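O Posness fechou a janela de transferências sem vender o lateral esquerdo. A proposta do Vultden previa pagamento em duas parcelas e uma cláusula de 70 jogos, que a direção recusou. O contrato atual vai até julho e contém opção de renovação por uma temporada.

O defesa soma 3.000 minutos na equipa principal, com uso regular também como terceiro central.
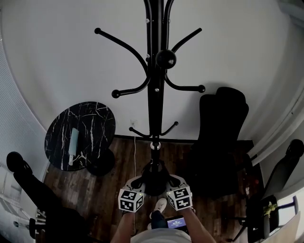 *Cabide de pé em metal preto, com ganchos curvos. Outubro de 2023.*

No Juntunen, adversário da próxima ronda, a linha defensiva joga mais subida e deixa espaço nas costas dos laterais. O setor visitante do estádio tem 500 lugares. Na última visita do Posness, o público total foi de 1.102 espectadores.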